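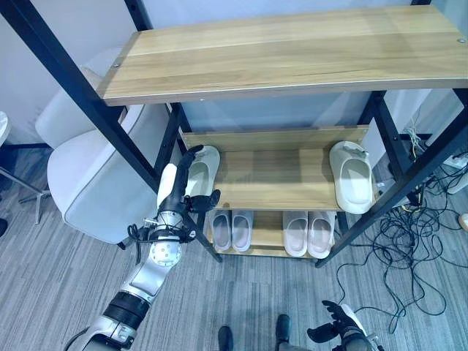

Cuando el robot aprieta de más: trucos para que el zapatero no acabe en el suelo

¡Por fin tengo resuelto el lío de las zapatillas! Llevaba semanas enseñándole al robot a ordenarlas y todo iba de maravilla hasta que una mañana de septiembre la mano se cerró sobre una zapatilla y no volvió a abrirse. El brazo siguió tirando, el mueble se fue detrás y yo llegué justo a tiempo de darle a la parada.

El fallo estaba en el sensor del pulgar, que daba 813 aunque no tocara nada. En el mío lo normal en reposo es 99 y el tope es 1,000, así que el pobre creía que seguía agarrando algo y no soltaba. Si os pasa algo parecido, probad esto:

Primero, parada de emergencia. Nada de abrirle los dedos a mano con los motores encendidos (yo lo intenté y me llevé un buen pellizco).

Limpiad las yemas con un paño de microfibra apenas húmedo. La pelusa de las zapatillas se mete por todas partes — no os imagináis cuánta — y engaña al sensor. Después, recalibrad con la mano abierta y sin nada delante.

Bajad la fuerza de cierre. Una zapatilla blanda se deja coger con muy poco.

Empezad por la balda de en medio, que es la más traicionera: la mano entra entre dos tablas y un dedo estirado puede engancharse al salir. Despacito y con el codo bien abierto.

Fijad el mueble a la pared con una escuadra pequeña. Las mías son de Garnitz y van estupendas, aunque cualquiera de ferretería sirve.

Y los cables, recogidos y lejos de los pies del robot. Uso las bridas de velcro de Plastivance, que se quitan y se ponen mil veces.

Braulio Alvarado me escribió que él, además, pone un límite de tiempo al agarre: si la mano no ha soltado en unos segundos, el brazo se queda quieto y avisa. ¡Lo copié esa misma tarde! Todavía me falta ajustar el aviso, que suena bajísimo y desde la cocina no lo oigo.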